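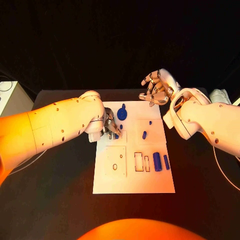 Blue gear piece near the top of the white sheet, little peg just under it, and a small piece inside its printed square.

Search this site
Go

Sorting Sheets and Peg Sets: A Gallery
Posted 11th October by Entwistle

I have been suspicious of printed work sheets for a long while. The Mudell catalogue calls them "a complete activity", and at 26 pounds a set I would hope for more than a piece of paper with outlines on it. I bought the Gureo set in August anyway and have used it most weeks.

The gear has a raised ring and a small knob, which is a sensible bit of design - flat pieces are a misery to pick up off paper. The peg is tiny. I would have made it bigger.

A dark table helps, I will grant them that. White paper on a pale worktop vanishes, and the fainter outlines are hard enough to find already. There is one in the upper right of the sheet that I would have printed a good deal heavier. Strong light doesn't do the lower half many favours either.

The leaflet promises 30 layouts. I got through nine before they began to look like the same layout turned round. It also says to allow 60 minutes a session, and I can't think who they tested that on.

Hoso do a similar set with a board in place of the sheet. I haven't tried it, and at the price I am in no hurry - more pictures if I give in.

Contact | Copyright Entwistle | Back to top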